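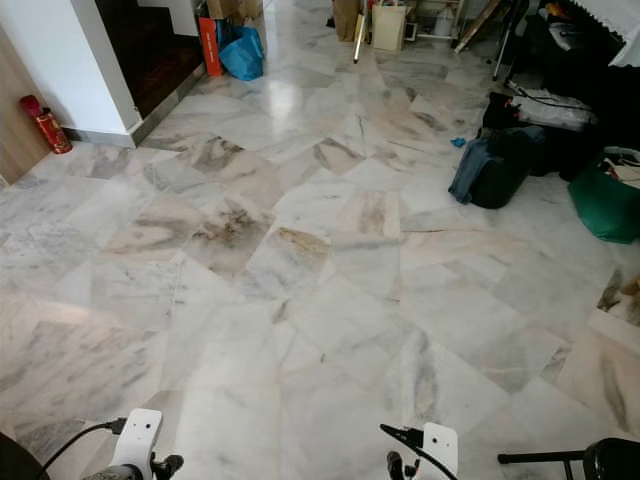 Marble floor, pale slabs with pink and gray veining.

Notes from the stone yard open day at Basbridge, typed up fast before I forget it all. June, hot, parking in a field.

We went because of the kitchen. We need a slab and I was sick of looking at two-inch samples. Prenby open their yard to the public once a year and you can walk right in among the racks, so that was the draw. Gates at 9, there by half past, already a line for the coffee van.

First stop the block saw. Much louder than I thought. They hand you foam earplugs at the door and you really want them. Water running everywhere, gray slurry going down a channel in the floor. Iolo Watkins ran the tour, shouting mostly. The saw takes 14 hours to get through a big block of the hard stuff, he said, less for marble. The block on the bed weighed 2,140 pounds, chalked on the side. Somebody's kid asked if it could cut a car in half. Yes, slowly.

Then polishing. A long line with heads that get finer as you go, rough at one end and like a mirror at the other. You could put your hand on offcuts from each stage, my favorite bit of the whole day. The middle ones feel like a river pebble. I'd have that in a kitchen but apparently it marks – lemon juice, wine, anything.

Lunch was a burger, ten minutes, standing up. Fine. Skip the potato salad.

Afternoon was the talk in the cutting shed, Chinyere Ojo on floors. Worth the drive by itself. She lays them for a living and has opinions. Dry-lay everything first. Open all the boxes before you start and mix them, or you get one dark corner you'll hate forever. Brown patches in the veining are usually iron and no amount of scrubbing shifts them, so decide where they go before the adhesive comes out. Bleach makes it worse. I wrote that down twice becuase we have done exactly that in the hall. 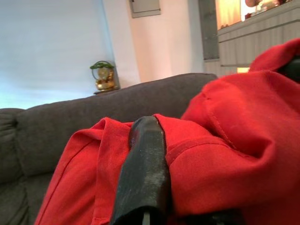 She was good on sealing too. Drop of water on the stone, wait, if it goes dark it needs doing. People seal too often, she said, and end up with a sticky film that holds the dirt. Plain soap for marble, nothing with vinegar in it. Somebody asked about underfloor heating and that ate up the rest of the question time, so I never got to ask about thresholds. Annoying.

Offcut sale at the end. Bit of a scrum. Prices by the piece, $80 for a Ferri remnant long enough for a windowsill, and we dithered and a man in a sun hat got it. We came home with 2 small bits of the Masska for trivets. Still no kitchen slab. There's a gray one on rack C we both liked and I have to call them about it tomorow.

If you go next year – closed shoes, cash, and get there early, the shed filled up and people were stood outside for the talk.
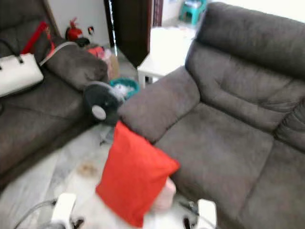

Red cushion and the gray recliner sofa.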